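What We Carry to Lunch: A Report on Packed Meals at Neladmont

By Chaimae Cherkaoui and Prys Watkins
13 November 2021

When we first sat down to pick a topic, Prys wanted to do something about buses and I wanted to do something about bread, and in the end lunch was where we met in the middle. Both of us have brought food from home since we were small, and both of us had noticed how often a lunch goes back home again half eaten. So we asked 102 students at Neladmont to keep a lunch diary, and we are so grateful to every one of them, even the ones who wrote only "sandwich" (you know who you are!).

The diary was one sheet of paper. We asked what was packed, who packed it, how far it traveled and what was left over at the end of the day. Our teacher, Agnese Šimkus, told us to keep the questions short, and she was right, as our first version ran to four pages and even Prys gave up on it.

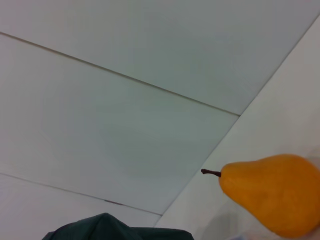 Fruit turned up in the diaries more than anything else, and it was also what people most often took back home. The reasons were lovely to read. Bruising came up over and over, along with "I was saving it" and "my grandmother puts it in and I can't tell her to stop." Soft fruit did worst of all. One student had found the same plum for three days running and had started to feel sorry for it.

We had expected money to matter more than it did. The canteen, which everybody calls Bite, is not expensive, and many students said they would happily eat there if the line were shorter. Time was the real trouble. People who walked over from the Stunside building had 13 minutes left once they got to the counter, and that is not much when you also want to sit down with your friends.

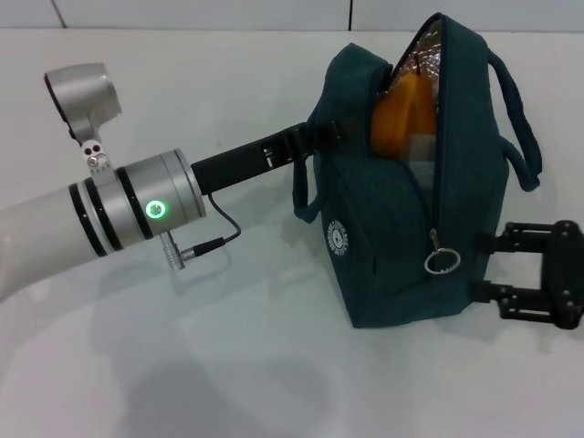
Who does the packing made a big difference too. Students who packed their own lunch brought less home, although they also ate a great deal more cheese. Ott Vītola, who helped us type up the diaries in the evenings, thought younger students might simply be too shy to say what they don't like, and we would love to look into that in January if we are allowed to carry on.

There are things we would change. We should have asked about breakfast, and we should have collected the sheets every day, as a few of them came back with soup on them and could not be read.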